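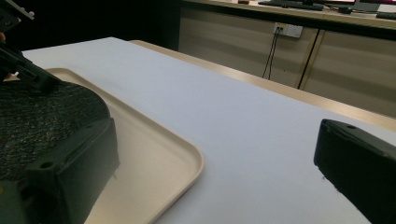 Lulora Hand-Held Gripper, two-unit set
Set price: £3508 inc. VAT
Weight: 635 g per gripper
Made by Bratitz, sold and serviced by Dolladia

I get asked about this one more than anything else in the shop, usually by people who've been given a budget of £3000 and want to know if they can squeeze it in. Nearly! The grippers fit under that on their own, but the set price includes the camera mounts and a spare pair of finger pads, and I'd hate to see you order without those (pads wear, and the postage on small parts is daft).

The fingers are driven by a simple linkage, so you can see what's moving and get at it with ordinary tools. I like them best for flat, awkward things you'd want to pick up by the edge, and the fingers come off if your job needs a different shape.
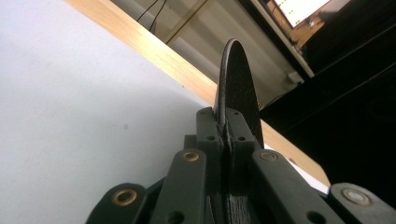 What to budget for besides the grippers

A decent table, first of all, at a height you can stand at all afternoon. Then storage, because recordings pile up faster than anyone plans for, and some paid time for whoever is doing the demonstrations. If you're buying an Avram arm later on, ask me for the adapter plate now and I'll put it on the same quote – it saves you raising a second order.

Delivery

Sets are built to order. Anything ordered by the end of June goes out in the summer batch, and I'll email you when yours is boxed up.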